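Sokow handover

The Sokow handover is a method for passing small objects between two robot arms. It was first reported by the Tuneck lab in March 2018.
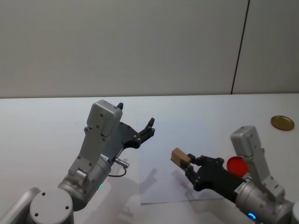
Block held in the right gripper, left gripper open.

One arm holds still while the other picks its own approach!
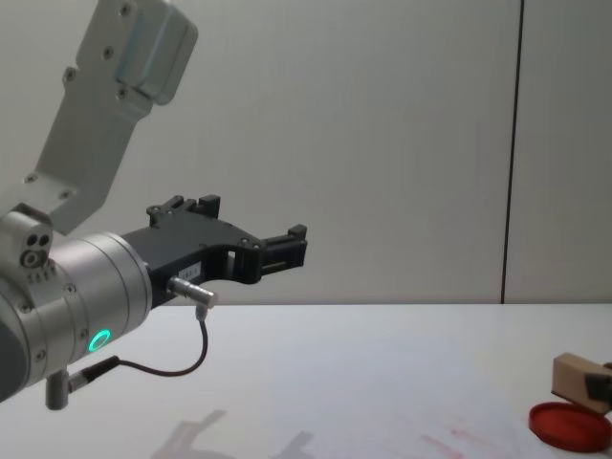
How many approaches does it compare?
Six, and it keeps the shortest.
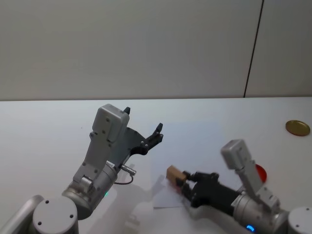

Both arms over the worktable.

Across 59 trials, only 5 ended in a drop, a wonderful result.

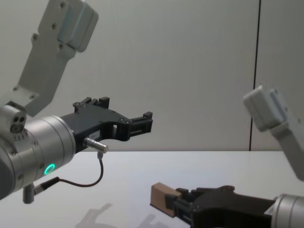

Ekwueme, a later version, plans both arms together. A block gripped near one end, with most of its length free, suits it very well.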